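Print this message | E-mail this message

Subject: Re: Starkura 330 save files and the island loader

On Jun 5, 2022, a list member wrote:

> Since the March build my save stops loading at the third
> island. The progress bar reaches 62 per cent and stays there.
> Older saves from the same machine load normally. Is this the
> Jokent plug-in, or the game itself?

It is the game, although Jokent makes it show up sooner. Build 330 changed how the island table is written. Each entry used to take 56 bytes. The new loader expects a longer entry and reads past the end of any table that was only partly converted.

A partly converted table is produced when you quit from the map screen while autosave is running. Jokent forces an autosave on every map change, so its users meet the fault more often.

To repair a save:

1. Copy the whole save folder somewhere else.
2. Switch off Jokent and any other plug-in.
3. Start the game with the -oldtable switch and load the save.
4. Walk to any harbour, save by hand, and quit from the main menu.
5. Start again without the switch.

If step 3 fails with error 419, the table header is damaged as well and the switch will not help. Use the Szekeres save editor, open the Islands tab and choose Rebuild. You will lose discovered shortcuts — quest progress and inventory are kept in a separate file.
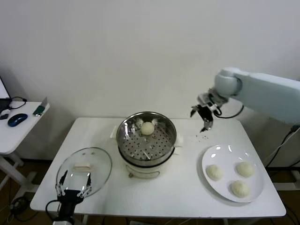
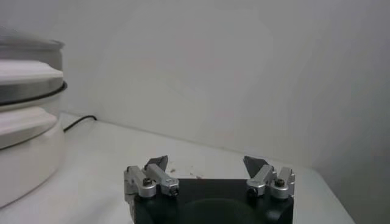

Bundo mirrors are still serving the old editor, which does not know the new table and will write a bad one without warning. Check the version under Help before you rebuild anything.

I have not tested any of this with co-op saves. The host's file appears to be the only one that matters, but treat that as a guess.

Reader comments (3)

-oldtable worked for me, thanks. Had to type it in lower case.

Got 419. Rebuild fixed it, minus the shortcuts.

Does the switch exist in the Linux build? Mine ignores it.

Last updated: two days after posting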